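Desk Power in the Shared Study Room
Project report, second-year Product and Interior Design
Group: Anneliese Kuhlmann, Benedikt Mühlbauer, Leen Sfeir
Supervisor: Krystyna Olszewski

1. Background

The study room on the first floor of the Harms building is used by students from three courses. There are wall sockets along one side only, so people at the tables bring their own extension leads or go without. Our task was to choose a power strip for the tables and say where on the table it should go. We did not look at the fixed wiring, which is the responsibility of the building office.

2. What we asked

We put a short paper form on the tables in January and got 74 back. Of these, 70 said they plug in at least one device while they work. The most common complaint was having to crawl under the table to reach a plug. The second was a lead lying across the middle of the table, where books and elbows go. A few people wrote that they would like to switch off one charger without pulling it out.

Leen also spoke to Frauke Schmieder in the building office, who asked that nothing be screwed into the table tops and that no cable should cross a walkway.

3. Choosing the strip

We wrote down what the strip had to do:

It should sit on top of the table.
It should have a separate switch for each socket.
The sockets should be far enough apart for two chargers side by side.
It should be easy to wipe clean.

Benedikt compared strips with one main switch against strips with individual switches. We went for individual switches, mainly on account of the answers on the forms. The sockets also had to suit the plugs used in the room, which ruled out two of the strips we had at first.

4. Trying positions on the table

We tried the strip in the centre, at the short end and towards the far side. The centre was easy to reach for everybody but it split the working area in two. At the short end the person sitting there lost most of their space. Towards the far side left the most clear surface, and the cable had a shorter way to go before it left the table.

The strip we worked with is white, with light blue socket panels in one column and a light blue switch next to each. Against the pale table top the blue makes the switches easy to find.

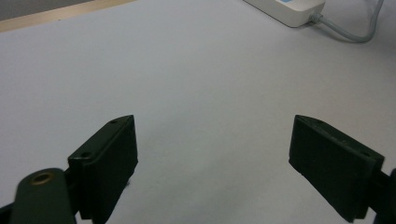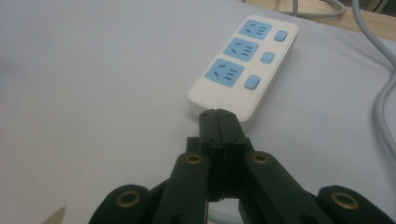

5. Results and recommendation

We recommend one strip per table, placed towards the far side, with the switches facing the people who sit there. The cable should go down at the nearest table leg and be held with a reusable strap. This meets the request not to drill.

The one weak point is that a strip with nothing holding it can be pulled along by a heavy charger lead. Anneliese suggested rubber feet or a removable adhesive pad. We have not tested either of these over a longer time and would want to do so before all the tables are fitted.

6. Work split

Anneliese: table layouts, drawings, section 4
Benedikt: comparison of strips, section 3
Leen: forms, contact with the building office, sections 2 and 5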